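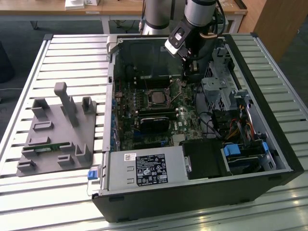

Open tower on the slotted table, arm over the board.

Bench tips for working next to the arm – Bromcombe workshop, updated 14th October

Written fast between jobs, sorry. We've had the arm on desktop refurb since June and the work is diffrent now. Less poking at boards, more setting up and checking. So:

Side panel off first, case flat, inside facing up. Cables tucked clear of the socket.

Small boards go in the gray fixture, never loose on the slats. Push till seated. Took me 3 goes to get the habit.

Wipe the slats before every shift. One stray screw and the case rocks.

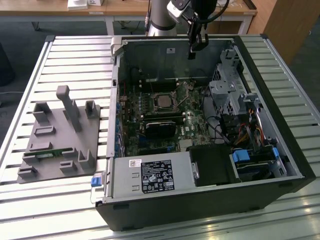 Do I still need to know how to do the job by hand?
Keep your hand skills up – every tower the arm gives up on comes back to a person, and those are the awkward ones.

Swap roles every hour or so. Watching is more tiring than doing, my neck says so. At Bramik they put a stool by the bench, good idea, copy it.
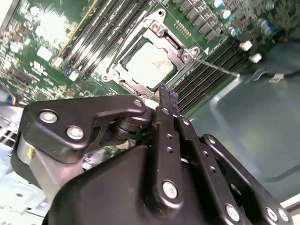 Write down stops as they happen, not at the end of shift. Time, tower number, what you moved. Ours is up to 1247 lines and the old hands read it more then the manual.

New starters – 5 shifts alongside someone before going solo. Pay grade stays the same, ask if yours doesnt.

Stop button before hands go in. Every time.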